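Kuusisto lawn aerator shoes and hand corer – a season with both

Posted 2023-07-10

I've been meaning to write this up since the ground hardened off in February, when our back lawn looked like a doormat and water just sat on top of it in little silver beads. We're on clay here in Pirthorpe. Proper clay, the kind you could throw a pot with. If you have sandy soil you can probably stop reading now and go have a cup of tea, because you don't need either of these things.

For everyone else, I bought the Kuusisto garden aerating set, which is two products in one box. You get a pair of strap-on spiked soles (the shoes) and a two-pronged hand corer with a foot bar, and they sell them together as a sort of everything-you-need bundle. I'll review them separately because I have very different feelings about them.

First the shoes. They come flat, and you have to screw in every spike yourself with the little spanner supplied. That took me most of an evening in front of the telly, and my thumb was sore for two days afterwards. The straps are the ratchet sort, a bit like an old ski boot, and they hold well enough over gumboots. Over runners they slip sideways and you end up walking like a penguin. Use boots.

I did the whole back lawn in them, up and down, then side to side, and felt very pleased with myself. The grass was full of neat little holes! Then I waited. And the next time we had decent rain the water sat there pretty much as it had before. What I hadn't understood is that a solid spike only pushes the clay aside, so the walls of each hole get squashed tighter than they were to start with. On loamy soil it might be fine. On mine I think I gave the lawn a massage. 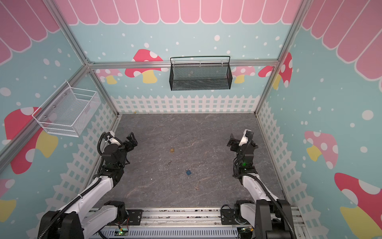
Ravidari wrote in after I mentioned the shoes in my last newsletter, to say that they work a treat on her mother's place, but only if you wait for the soil to be soft right through and follow up with gypsum on the same day. She reckons most people put them on when the ground is far too dry. Fair point, and I probably did. I tried again after a good soaking and the spikes certainly went in further, though I also pulled up a fair bit of grass each time I lifted my heel. So I'd call that a draw.

Now the corer, which I love. I didn't expect to. It looks like something off a farm from my grandfather's day – a long handle, a bar for your foot, and two hollow tines at the bottom. You stand on it, rock it a little, lift it out, move along, and on the next push the plugs from the last hole pop out the top. They lie around on the lawn looking as though a flock of geese has been through. You can rake them up or leave them to crumble. I left mine, and they broke down after a few mows.

It's hard work. I won't pretend otherwise. I could manage 20 minutes before my lower back started sending messages, so I split the lawn into strips and did a couple each evening after work. The foot bar is wide enough for a gumboot, and the handle has a foam grip that's comfortable without gloves. The tines do clog when the clay is sticky. A length of old dowel pushed through from the bottom clears them, and I now keep one in my back pocket whenever I'm using it.

My method, for what it's worth. Water well the day before, so the tines go in without jumping. Mow short. Core in rows, with a boot's length between each hole, and closer on the worn bits where everyone cuts the corner to the clothesline. Then brush in coarse washed sand mixed with compost, using the back of a rake or a stiff broom. I bought 8 bags of sand and used the lot. Water again, gently, and keep the dog off it if you can (I couldn't).

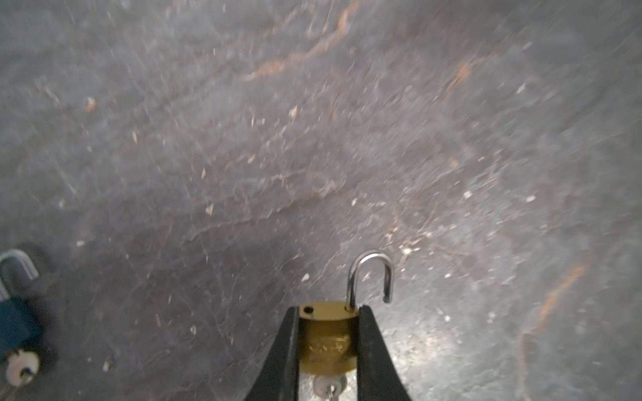 How it's held up

The corer has been outside more than it should have been, leaning on the side of the shed through some very wet weeks, and there's a bit of surface rust where the paint has rubbed off around the tines. Nothing that a wire brush and a wipe of oil doesn't fix. The welds look sound. One of the end caps on the handle fell off early on and I've glued it back.

The shoes have fared worse. I've lost six spikes, which back themselves out as you walk, and I only found four of them. The other two are somewhere in the lawn waiting for the mower, or for a bare foot. I've since put a dab of thread locker on each one and that's helped a lot, but it ought to have come in the box, or at least been mentioned in the leaflet. The leaflet is one folded sheet and mostly tells you not to wear the shoes on stairs.

One of the plastic ratchets has also gone a bit chalky and I don't expect it to last another summer. You can buy spare straps from Kuusisto, but once you add postage you're getting near the price of a cheaper pair of shoes altogether.

What happened to the lawn

The strips I cored first greened up before the rest, to the point where you could see lines from the kitchen window. Rain goes in now. There's still a boggy patch by the downpipe, but that's a drainage problem and I shouldn't blame a garden tool for it. I overseeded at the same time with a hard-wearing rye and fescue blend, and the seed took best right in the core holes, in little tufts, so for a few weeks the whole thing looked like a bad hair transplant. It filled in nicely after that.

The front lawn I left alone on purpose, so that I'd have something to compare. It's thinner and there's more moss in it, especially under the birch. Not a scientific trial by any stretch (the front gets less sun for a start), but I know which one I'd sooner sit on. I'm doing the front next.

I did borrow a neighbour's Binonden corer for an afternoon as well, to be fair to everybody. It has four tines, so in theory you get through the job in half the time. In practice I'm not heavy enough to drive four tines into clay, and I ended up jumping on it like a kid on a pogo stick. If you're a big unit, or your soil is kinder than mine, it may well suit you better. The handle is longer too, and that would be nice for anyone tall.

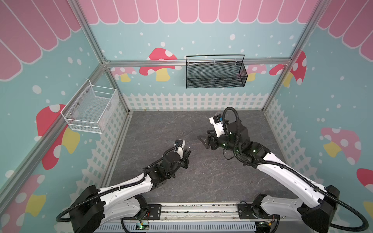 Price and whether I'd buy it again

I paid $22 over the corer's own price to get the bundle, so that's effectively what the shoes cost me. For that money I'd have been happier with two more bags of sand and a decent broom. If you can get the corer by itself, do that. The garden centre here only had the bundle, but I've since seen the corer sold separately online.

A few things I'd like to see changed. A longer handle, or even an extension piece. Something built in for clearing the tines. Metal buckles on the shoes. And please, a bag or a cover for the spikes, as mine live in a cardboard box in the shed with DO NOT PUT HAND IN HERE written on the lid.

Scores, then. The corer gets a nine from me and the shoes get a four, going up to a five if your soil is light and you've got the patience to check the spikes every time. They're fun for the first lap, I'll give them that, and the kids next door thought I'd lost my mind.

If you've used either one on really heavy ground, or you've had any luck with the liquid aerators, leave a comment below. I've got a bottle of the liquid stuff to try on the strip beside the driveway and I'll report back once it's had a fair go.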